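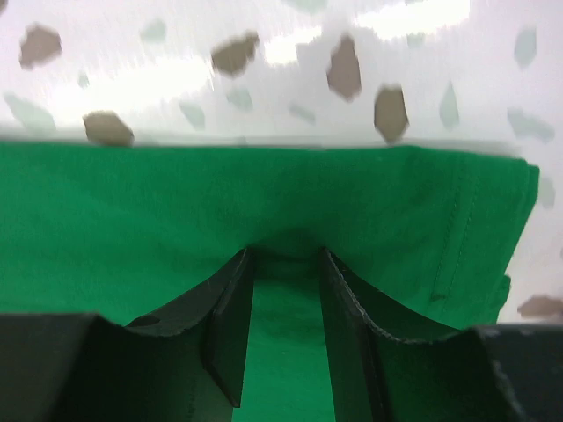

Bright green fabric with a double-stitched hem.

Steltlow are through to the semi-finals of the county Twenty20 cup after beating Kasham by 49 runs at Iloden on the last evening of the group stage.

Put in to bat on a dry pitch, Steltlow made 226 for five from their 20 overs, their highest total in the competition. The opening pair put on a century stand before the first wicket fell in the eleventh over, and the middle order kept the scoring going with a run of boundaries over the short side of the ground. Kasham used seven bowlers and dropped three catches in the deep.

Kasham began well in reply and were ahead of the required rate after the powerplay. Spin changed the match. Steltlow's left-armer took two wickets in the eighth over and another in his next, and from there the chase slowed. Kasham finished on 177 for nine.

The result leaves Steltlow second in the group, level on points with Ifans but behind them on net run rate. Kasham, who won their opening three matches, finish third and go out. They had needed only a narrow defeat to stay above Steltlow, and their last pair appeared to be batting for that until the final over, when only four runs came.

A crowd of 1740 watched the match, which started 20 minutes late after a problem with the sightscreen at the pavilion end. Gates had opened at 4pm and the car park on the north side was full well before the toss.

Steltlow will be without their wicketkeeper for the semi-final. He hurt a finger standing up to the stumps and left the field in the fourteenth over of the Kasham innings — his replacement is expected to come from the second eleven.

Ifans, as group winners, will play at home. Steltlow must travel, and their opponents will be known once the other group finishes later in June. Both semi-finals start at 5.30pm, with tickets on sale from the host clubs.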